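Walczak randomization

Walczak randomization is a method for training robot manipulation policies in simulation. It changes the layout and contents of a simulated room between training episodes, while the task given to the robot stays the same. The method takes its name from the Walczak simulator, in which it was first tried. It belongs to the wider family of techniques known as domain randomization, which also includes changes to lighting, surface color, friction and camera position.

Background

Robot policies trained by imitation or by reinforcement learning often do well in the setting they were trained in and poorly elsewhere. A policy that has learned to pick up a cup from one table may fail when the table is a different height or when other objects stand near the cup. Collecting training data in many real kitchens or workshops is slow and costly. Simulation makes it cheap to vary the setting, but early simulated training sets mostly varied how things looked and left the furniture and the clutter alone.

Walczak randomization was developed for kitchen tasks. Its starting point was the finding that policies trained with varied textures only would still reach along the same few paths, and would run into objects that had been placed across those paths.

Method

Each training episode begins with a layout step. A counter plan is drawn from a fixed library of 32 plans, which includes straight, L-shaped and U-shaped arrangements. Surface materials, cabinet finishes and floor coverings are then assigned separately, so that a given plan can appear with any finish. The robot is placed where its arm can reach the working area.

The second step fills the counters. One target object is chosen, and distractor objects are drawn from a shared pool of kitchen items, tableware, food and small appliances. Items are dropped from a small height and allowed to settle under simulated gravity. Layouts in which an item falls to the floor are thrown out and drawn again.

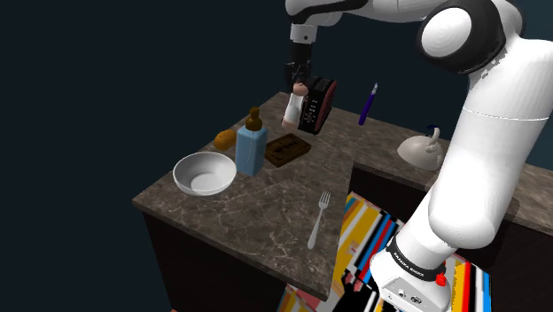 The third step checks that the task can be done. A motion planner searches for a path from the arm's starting pose to a grasp on the target. If no path is found within three attempts, the distractors nearest to the target are moved and the search is repeated. This check takes up most of the computing time in the method. Leaving it out gives faster generation but adds episodes that no policy could complete, and these were found to make training less stable.

Demonstrations are produced by the planner and recorded as camera images, joint positions and gripper commands. The policy is trained on these recordings and has no access to the planner's object positions.

Results

The main reported comparison used the Munon benchmark, a set of simulated pick-and-place tasks in kitchens not used for training. Two policies with the same network and the same number of demonstrations were tested over 1000 episodes each. The policy trained with Walczak randomization completed 900 of them. The policy trained with appearance changes alone did worse, and most of its failures were collisions on the way to the target – the grasp itself was seldom the problem.

A later study at the Zakthorpe laboratory repeated the comparison on physical arms. The ranking of the two policies was the same, but the gap between them was smaller. Thin objects lying flat, such as cutlery, remained difficult for both.

Limitations

The layout library is written by hand, and adding a new plan takes some effort. Because objects are dropped and left to settle at random, the method rarely produces the groupings found in a lived-in kitchen, such as stacked plates or utensils kept in a jar. Drawers and cabinet doors are treated as fixed. Liquids and soft items are not modeled.

Related methods

Astura, a method published the following January, replaces the hand-written library with layouts produced by a generative model. It keeps the reachability check in the same form. Other work applies the settling step to warehouse bins, where the counter plan is not needed.

See also

Domain randomization
Imitation learning
Motion planning
Sim-to-real transfer

This page was last edited on 3rd May.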